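11/18/22
Posted by the bench desk

We use cookies to remember your settings. Accept / Manage

Went through the stage plot and rider for the Flovley weekend again this morning. I still don't believe the changeover times. The promoter has 14 acts across two stages and a 9 minute gap between the first few sets on the small one. You can't strike a drum kit and line check a five-piece in that, and whoever typed it has never tried.

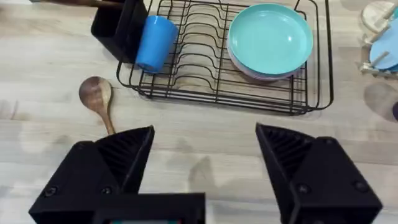 Skusville Live Sound Workshop

Capacity is listed at 4000. Last year's sheet for the same paddock said the same thing, so I suspect it was copied across along with the power plan, which still shows the old generator position. Have asked for a new one. Got a cheerful reply with a poster attached.

Delay towers: Sivakumar (the big hire firm, they have the main stage) want to run two towers off our desk. Their drawing shows a nice even colour all the way to the back fence. I've seen plenty of drawings like that. Wind comes across that field after dinner and takes the top end with it, and there's no colour for wind. I'd like to hear one tower at the proper distance before we agree to anything.

Tested the Drosach wireless pack on the bench. The brochure promises no dropouts. Got two in the first hour, both when the roller door motor ran, which could be coincidence. Swapped the antenna leads, ran it again with the door going up and down, no dropouts. That proves very little. Will leave it on overnight with the recorder going.
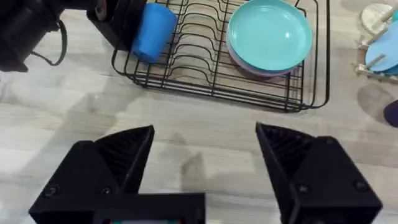

If the pack behaves we can put it on the headliner's vocal. If not, she gets a cable, whatever her manager says about the catwalk. The rider also asks for "festival grade" monitors, a term I've yet to see anybody define. Pencilled in our usual wedges.

Left to do:
- label the new multicore properly, both ends this time
- chase the promoter for the real generator position
- find out if the small stage has a roof or a "roof"
- re-cone the left fill, still buzzing at low level

Talk of a second Flovley date in December, tickets on sale before anyone has booked a crew. Not holding my van for it until there's a deposit.

Contact the workshop | © 2022 Skusville Live Sound Workshop | Back to top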